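Re: [bookkeeping] Unapplied customer credits at year end

Ecaterina Manole wrote:
> We moved the Hillow ledger over in March and the receivables aging no longer
> agrees with the control account. The difference is almost entirely old
> customer credits. Do I net them against open invoices before closing, or
> carry them as they are? Georgiev says net everything. The Inden office
> carries them. Both files closed without complaint last year.

Ecaterina,

Do not net across customers. A credit for one customer can't reduce what another one owes you, even if the total comes out the same. Within a single customer it depends on what the credit was issued for. 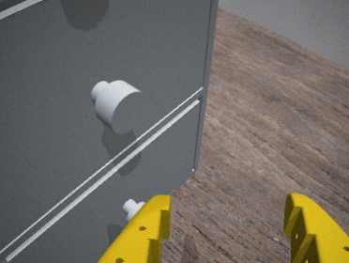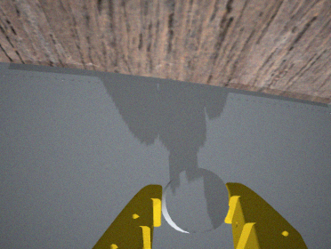

The order I use:

1. Run the aging as of the closing date, with credits shown on their own lines. Many reports hide them by default.
2. Match each credit to the invoice named on the credit memo. Apply it with the date of the memo if that period is still open, otherwise with the first open date.
3. Credits under 60 days with no invoice named: leave them unapplied and ask the customer.
4. Credits past 60 days: pull the original receipt. In my experience these are mostly duplicate payments, and a duplicate payment is money you owe back. If the total is large enough to matter, reclassify it to a liability account for the balance sheet and reverse the entry on day one of the new period.

Do not write old credits off to other income just to clear the report. Unclaimed property rules may apply and they differ by state.

On the control account: check the import date before you touch anything else. When we converted Tarnevero, 70 credits came across as journal entries posted straight to the control account, with no customer attached. The aging never saw them. We reversed the batch and entered them again by customer, and the two reports agreed except for 2 items that had been voided in the old system — those had to be looked up by hand.

If your difference equals the total of one journal, start there. Can you post the journal number and the account it hit?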